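Search this wiki Go

Serving tray

A serving tray is a flat, shallow carrier with a raised edge, used for moving bowls, cups and small food from the kitchen to the table. Also used as a fixed base on the table itself, esp. for sets of small bowls. Household types mostly rectangular, corners rounded off.
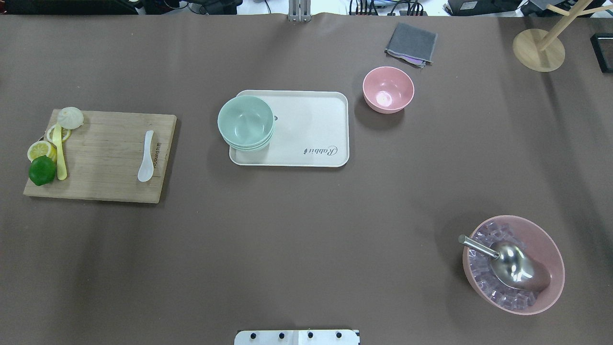
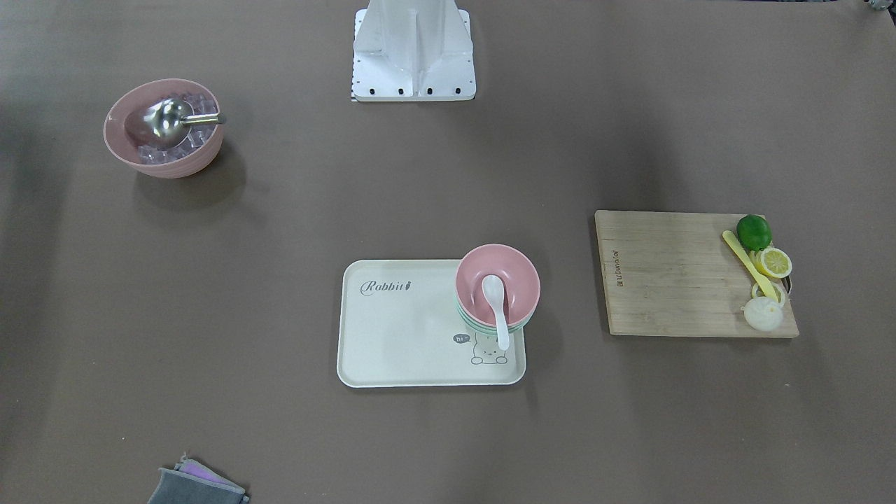
Cream or off-white tray lettered "Rabbit", with nested bowls.

Rim. Low rim for bowls, higher for glasses. Rim stops sliding, not tipping. Some trays have cut or molded grips at the short ends, others are lifted by the lip alone.

Printing. Plain colors, names, cartoon animals, short greetings. Print wears first where bowls get dragged accross it. The Kaufmann pattern book, a trade list kept at Flornholm, has 26 animal designs for trays, most of them for childrens sets.

Stacking. Bowls of one size nest and travel as a single stack. Mixed colors common, pastels esp. Stack goes near the middle of the tray; over one side it pulls the tray down on that side when lifted. Spoons ride in the top bowl or flat alongside. Ceramic soup spoons are short and thick and chip at the tip of the handle.

With ice. Ice is usually served in its own bowl with a metal scoop, off the tray, as meltwater gets under the stack and the bowls stick. Citrus is cut on a board and brought over last.

Sizes. No standard. Fiva sold its Brundik tray in two lengths, the shorter meant for one person. Armelle Marty (Trays and Table Carriers) sorts household trays by the number of bowls carried, a system not much used outside her book. Notburga Mösli sorts by rim height instead.

Care. Hand wash, dry upright. Coated trays should not be soaked more than 15 minutes. Lemon juice left overnight can dull a printed surface.

See also: Cutting board, Ice scoop, Nesting bowls, Soup spoon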